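# Chapter 6: Soft Stuff

I put off writing this chapter for a long time, and the reason is a little embarrassing. I learned packing on hard things. Mugs, picture frames, a whole set of cast iron pans that nearly took my shoulder out. Hard things are easy to think about! They have a size, the size stays put, and if you do something wrong you generally hear it. So when Marilou Soriano asked me to teach the soft goods week at the Stalta packing course, I said sure, how hard can it be, and then spent my first morning losing a fight with a pile of tissue.

What I hadn't understood is that a soft thing has no single shape. It has the shape it came in, the shape you squash it into, and the shape it settles on after you let go (which may be neither of the first two). Pick up a sheet of paper by the middle and you've already changed it. Same with a foam block, a cushion, a rubbery bath mat or a bag of yarn. Your hand is part of the packing from the very first touch, and most of this chapter is about what that touch does.

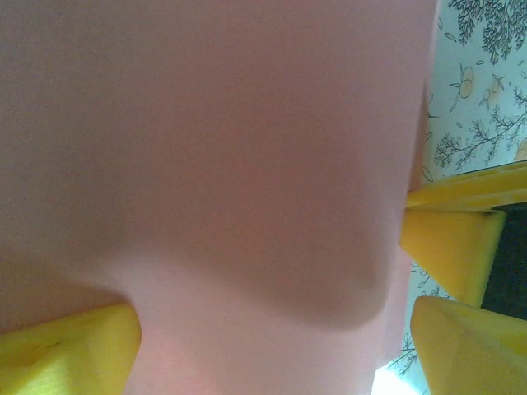

So let's start with the squeeze. When you press on something soft, the material has to go somewhere. Some of it gets denser right under your fingers, and some of it moves sideways or bulges up next to the spot you're pressing. Try it with a kitchen sponge before you read on - I'll wait. Press with one fingertip, then with your flat palm, using the same push both times. The fingertip sinks in deep and makes a little bowl. The palm hardly leaves a dent. You pushed just as hard, but you spread the push over more sponge.

That's the idea of **pressure**, and we'll come back to it in Section 6.2 with some numbers. For now the rule of thumb is plenty: small contact, deep dent.

Now do the sponge again and watch what happens after you let go. A good fresh sponge pops right back. An old one thinks about it. Material that returns to its old shape is called **elastic**, and material that keeps the new one is called **plastic** (yes, the same word as the stuff in bottles, and yes, it confuses every class I've ever had). Plenty of the things you'll pack are a bit of both. A pillow springs back from a quick squeeze, but leave it at the bottom of a moving box until December and you'll be fluffing it for a week.

Paper is the odd one in the family. It doesn't feel squishy, so people forget it's soft at all, but a big sheet will bend under nothing more than its own weight. As long as the bend is wide and gentle, the paper will relax again. Make the bend tight and the fibers inside give way, and now you have a crease. You can smooth a crease. You can even iron it, on low, with a cloth on top. You'll still find it with your thumbnail.

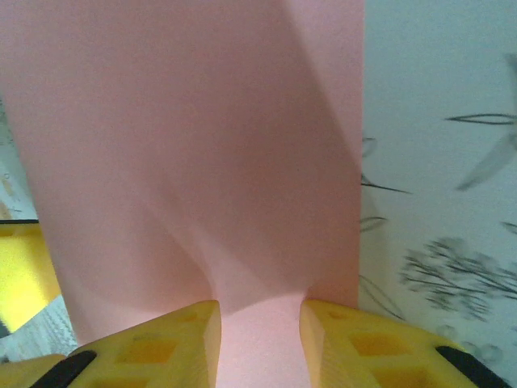

Gathering is a whole skill of its own, and it's the one I'd like you to practice first. Lay a sheet of tissue on the table, pinch it in the center and lift. Folds run out from your fingers in every direction, tight near the pinch and looser as you move away. Gift wrappers do this on purpose, to get that nice puff at the top of a bag. Reynaldo Tan, who taught me most of what I know about tissue, could do a bag in 7 seconds and never tore a sheet. I tore plenty. My trouble was that I pinched first and fixed it later, tugging at the folds one by one until something ripped.

His way was slower at the start. He'd slide his fingers in from both sides, let the paper come together loosely, and only then close his grip. If the folds looked wrong he opened his hand and began again with the same sheet.

## Before you go on

You'll need these for the first two sections:

- one kitchen sponge, dry
- 39 sheets of tissue, any color (you'll spoil a lot of them, I did)
- a small cushion you don't mind flattening
- a ruler and a pencil
- a stack of books for weights

Keep your spoiled tissue in a bag. We'll use it as filler in Section 6.4, where a crumpled sheet does a better job than a nice flat one.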